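Workshop notebook, October
Breakfast setting, white table

Started at the long end of the morning after the benches were cleared. The job for this page is the small breakfast setting: one mug, one plate, something on the plate. Georges Nasrallah wants the pieces settled before the Qudah room gets its proper furniture, so I'm using the white table and whatever is in the crockery tub.

Wiped the table down first. Warm water and a drop of dish soap, then a dry cloth. The spray we used last time (the Prosulness one) left streaks on the gloss and I spent longer getting the streaks off than I would have spent on the original marks. Have put the bottle at the back of the shelf. Plain soap from now on.

Pieces tried:

Teal mug. Light, matte, easy to pick up by the handle. The colour holds up well against white. Keep.

Grey mug from the same tub. Chipped at the base and it rocks. Put in the bin box.

Lavender plate. Shallow, with a raised rim. The rim is useful, as a roll pushed across the plate stops there and doesn't end up on the table. Keep.

Large white dinner plate. Too close to the table colour. From the stool you lose the edge of it completely. Back in the cupboard.

For the food I wanted something with a shape you'd know from across the room. The round bun looked like nothing much. The twisted roll in cream reads as bread straight away and sits nicely in the plate without rolling off, so that one stays. The orange and white striped round piece is in as well for now. Georges likes the strong colour. I'm less sure it belongs with breakfast but it's easy to find when packing up, so no argument from me.

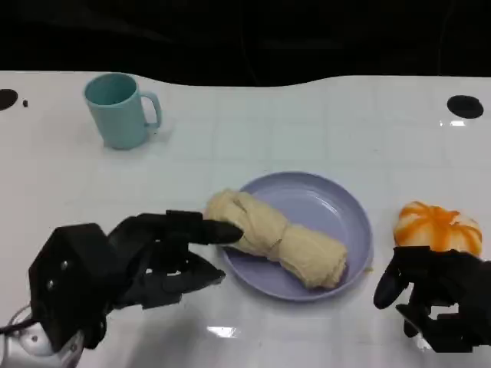

Spacing took a few goes. With the mug close in beside the plate the setting looked tidy, but any reach for the roll brought a sleeve near the handle. Moved the mug well off to the left and towards the back, handle to the right, and left a wide stretch of bare table between it and the plate. Feels a bit lonely as a place setting. Works better as a place to put things down, and I'd sooner have that.

Glare is still a nuisance. The top is shiny enough that the light shows up as a bright spot near the front, with softer patches off to the right. Turned the blind a little and that helped with the patches. Did nothing for the spot. A matte cloth or a large placemat would fix it, but then we lose the square lines on the tabletop and I've been using those to put things back where they were. Will leave it until Georges has had a look.

The holes in the top need watching. Anything small (teaspoons, the little jam pots) should stay well clear of them. I've put the cutlery off the list altogether for this round.

Measured up for the placemat anyway in case we go that way. Grameo do one at 30 cm across, which would take the plate with a bit to spare. The Nastitz sample book has a felt in a similar size, but felt and crumbs, no. Asked for 2 of the Grameo ones in plain grey.

Tub stocktake while I had the lid off: we are down to 5 good mugs. The paper napkins are fine, a full pack of 200 not opened yet. Plates all right. The tub lid has split at one corner and won't clip, so please don't carry it by the lid.

To do:
- ask Georges whether the striped piece stays
- label the bin box so the chipped mug doesn't find its way back
- new lid, or a new tub
- see if the lavender plate comes in a second size
- try the setting again after lunch when the light has moved round

After lunch: light softer, bright spot further over and not as harsh. Left the spacing alone. Georges came by at 2 and is happy with the mug and the plate, wants to think about the rest. Washed up the spare pieces and put them on the rack. The tea towel on the hook needs a wash, I've taken it home.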